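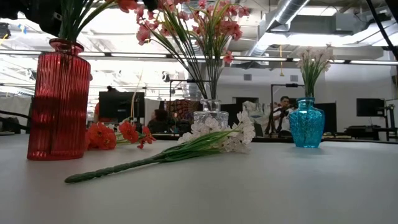
Gripper comparison, Tarnton bench - pre-run checklist with comments
Task: artificial stems into glass vases
Checked by: Ha-rang Seol. Second check: Woo-jin Hong.

1. Emergency stop reachable from both sides of the table
OK. Pressed twice, arm stopped both times.

2. Table clear of tools and loose screws
OK. Only vases and flowers are meant to be on it.

3. Glassware inspected for chips at the lip and base
OK for the red, the clear and the turquoise. I still don't like glass for a first comparison. Young-sook wants it because the supplier's film used glass. Fine, but the supplier's film had cuts in it.

4. Grip force limit set and read back
PARTLY. The Duvaria fingers read back the value we set. The Seo fingers gave a different figure after a restart. Deok-su says it is only a display fault - I would like to see that shown before we go near a vase.

5. Finger pads clean, no splits
OK on Duvaria. Seo pads changed at 3,558 cycles. The leaflet promises far more.

6. Cables secured along the arm
FAIL, then OK. One tie had slipped near the wrist. Replaced.

7. Speed cap on for trials with people in the room
OK. Desks behind the bench are in use, so the cap stays on, whatever it does to the timings.

8. Camera view checked with the stems in place
OK, with doubts. Clear glass and thin stems are a poor test of depth sensing, and a missed grasp could get blamed on the wrong part. Log camera misses separately.

9. Same starting layout for both grippers
NOT DONE. Of the 167 trials so far, more than 4 began with the bunches put down any old how. Those can't be compared.

Result: Duvaria may run. Seo on hold until item 4 is settled.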